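Home | Posts | Money-ish | Sewing | Say hi

No-buy winter, week 7

Filed under: Money-ish, Slow living attempts

Quick one tonight, typing this with dinner on the stove so forgive the mess.

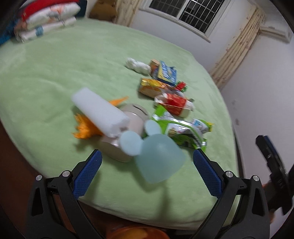 One reader wrote in after the last post to say a no-buy is just delayed shopping, that you save it all up and blow it in March, and that I should do a budget like a normal person. Fair. I thought about that for days. It did happen to me last time, kind of. Ended the month, walked into Stollano, came out with two sweaters and a lamp. The lamp is still in its box.

So this time there are rules. Not many. I do badly with many.

Groceries, gas, meds, school stuff, all fine. Replacing something that broke, fine, but only after a week of trying to live without it. Gifts fine, with a limit of $30. Coffee out once a week and I have to sit down and drink it there. No clothes. No house stuff. No craft stuff (ow).

Craft stuff is the hard one. Avier had their yarn sale in December and I unsubscribed from the emails the night before it started, which felt dramatic but it worked. I have enough yarn to get me to retirement. There's a half finished cardigan in the hall closet that's been one sleeve for two years. Picked it up again last week. Still hate the sleeve. Still knitting it.

Where we are so far: $97 under what I spent on "misc" in the same stretch last year. I really expected more?? Went back through the bank statements and the problem is subscriptions. I'm not buying things, I'm just being quietly billed for things. Canceled the photo storage one, canceled a recipe app I opened maybe twice. Kept the music. Kept the library's e-book thing becuase it's free, so not sure why it was even on my list.

Stuff that broke: the vegetable peeler. Did my week. Used a knife for the potatoes and lost a lot of potato. Bought a new peeler on day eight and it felt like Christmas. Also the zipper on my Widwood boots, left foot. The shoe repair place on McKinnon fixed it for $19 and the man behind the counter told me off for not waxing it. I did not know you wax zippers. A candle stub does it, just rub it up and down the teeth.

The thing I didn't expect is the evenings. I used to scroll and fill carts. Wouldn't always check out, just fill them. Now there's this hole from nine o'clock till bed. Some nights I knit, some nights I clean out one drawer, a couple of nights I've just gone to sleep early like a person in a magazine. The drawers have been good. Found a gift card with money on it, three tape measures, and the good scissors I blamed everyone in the house for taking. Have apologized.

Kids are mixed on it. The little one thinks we are poor now and told her teacher so. Had to send a note. The big one has started saying "is that a need" to me in the store every time I slow down near the candles, and I regret teaching him that.

Back to the delayed shopping question though. I'm keeping a list on the fridge. Anything I want goes on it, with the price, and I cross it off when I stop caring. Most of it gets crossed off. Still standing: a decent rain jacket, a second set of sheets for our bed, new bath mat. Boring! But if I get to spring and I still want the rain jacket then fine, I'll buy the rain jacket, and I don't think that counts as blowing it.

If you're doing one too, tell me what your rules are, expecially around kids' birthdays. We've got three parties coming up and the gift limit is looking shaky.

Ok rice is boiling over. Soup post next week if I get to it.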